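3.2 Toy bins and the trouble with floors

We turn now to the bins themselves, which took up a good deal more of our thinking than we had expected when the Jokemstead study began. A toy bin looks like the simplest piece of furniture in a playroom, and most earlier writing on tidying treats it that way - a place where things end up. Our own feeling, after 16 weeks of watching toys go in and come out again, is that the bin has a great deal to say about how the tidying goes. Shin's early work on shelf height makes a similar point about bookcases, and we owe the general idea to that paper.

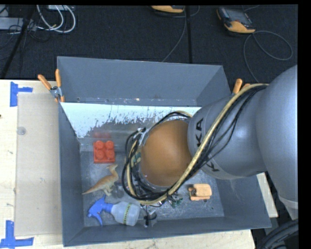

Figure 3. Large gray bin with toys, a red block among them, spread over its floor.

A wide bin with tall flat walls lets toys lie side by side, and a person looking for one particular block can usually find it without digging. A deep, narrow tub of the Surker type holds just as much, but the small pieces sink, and the whole lot gets tipped out on the rug before anyone finds what they came for. Of the 200 tidying sessions we logged, 25 ended with toys left out beside a tub that still had room in it.

Wear matters too, though we were slow to give it its due. Floors pick up scratches and smudges with use, and in 12 of our interviews parents brought this up before we had asked. Several were rather fond of the marks. Stovell's checklist scores any scuffing as a fault, and we followed it for the first month, then dropped that item, as it told us very little about whether a bin was easy to live with. The revised checklist is given in Appendix B, with the older wording kept alongside for comparison.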